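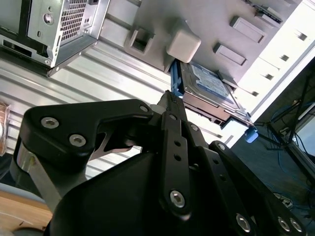 Hard drive in a drive bay.

Erlinda Ocampo spent 12 years reading quartermaster papers before she wrote a word about them. Her book on the food supply during the defense of Bataan, The Half Ration, is out from Gumwood and covers the first months of 1942 almost entirely through rice, flour, canned fish and trucks. There is very little shooting in it.

"People know the surrender and they know the march that followed," she says. "They don't know that the men were on half rations from early January. The fighting had months to go and the food was already cut in half."

We spoke at her home in Grulton, where she taught high school history until she retired. She began with the rice that stayed behind. Prewar planning had assumed supplies would be stored on the peninsula. When the plan was changed to meet the landings at the beaches, stocks were moved forward or left in depots elsewhere on Luzon, and when the army fell back in December much of that food could not be brought along.

"You can call it a failure of planning, and it was," Ocampo says. "But there were two plans, and the supplies were in the right place for the one that got dropped." 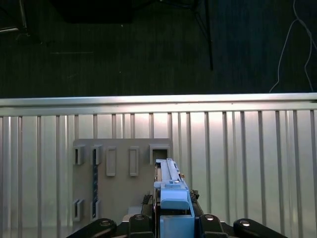
Gray panel, with a corrugated metal wall behind it.

The other half of the problem was the number of people. Along with the soldiers there were thousands of civilians who had fled into Bataan ahead of the Japanese army, and they had to be fed too. Ocampo gives them a chapter of their own. One of her main sources is a notebook kept by a clerk named Alfredo Tolentino, 57 pages long, which his granddaughter Genalyn Calimlim lent her.

"He wrote down what came in and what went out," Ocampo says. "No opinions. Then in March he starts to leave days blank. I think he was sick. Most of them were sick by then - malaria, dysentery, beriberi."

The cavalry horses and the mules were slaughtered for meat that month. Carabao had been going the same way since January. She found one entry for 200 pounds of carabao meat meant for a group of 500.
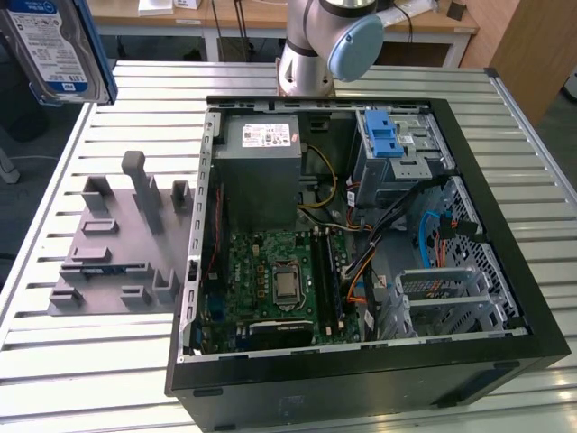 She does not accept the view that more food would have saved Bataan. Relief was not coming, she says, and there was no way to break the blockade with anything larger than a few small ships. What she does argue is that a fed army could have held into the summer. The Japanese force had been weakened as well, by losses and by disease, and it stopped its main attacks for several weeks while it waited for fresh troops.

"The lull is the part I'd like people to look at," she says. "Both sides were in bad shape. One of them got reinforcements and the other got less rice." 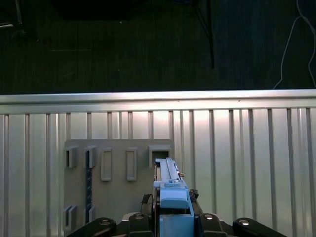 Noel Pascual thinks that puts too much weight on supply. In his review of the book he wrote that the artillery and air power brought up for the April offensive would have broken the line whatever the men had eaten, and that holding until summer was never likely.

Ocampo has read the review. "He may be right about April," she says. "I'd still ask him how far a man can carry a wounded friend on a thousand calories. The line had to be held by people who could stand up."

Her next project is smaller, a set of letters between two nurses on Corregidor. Kristine Marquez is doing the transcriptions, and they are a third of the way through. Ocampo says the handwriting is terrible and she expects it to take a while.

1 Dec 2025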